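Preguntas frecuentes: la celda de dos brazos de Hekia

¿Cada cuánto revisas las pinzas?
Cada 300 ciclos. Miro los dedos, paso un paño y aprieto los tornillos. Son 15 minutos -- menos si Tegwen Hopkin me echa una mano.

¿Y la cámara de la muñeca?
La limpio por la mañana, antes de arrancar. Una huella en la lente y ya tengo el día torcido, ¡me ha pasado más de una vez!

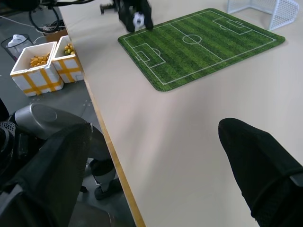
La pelota, en la pinza del segundo brazo, junto a la esquina del campo.

¿Hay que pegar el tapete a la mesa?
Yo no lo pego. Si se mueve, lo recoloco a mano con los dos brazos en pausa.

¿Qué hago con los cables?
Dejarles holgura (en febrero los tensé demasiado y arranqué un conector, muy listo yo). Mueve cada brazo despacio hasta sus límites y comprueba que ninguno tira.

¿Cuándo cambias la funda de los dedos?
A los 2,000 ciclos, o antes si la pelota resbala. Las pido a Van Acker, y Roman Górecki guarda un par de repuesto en Ulemville.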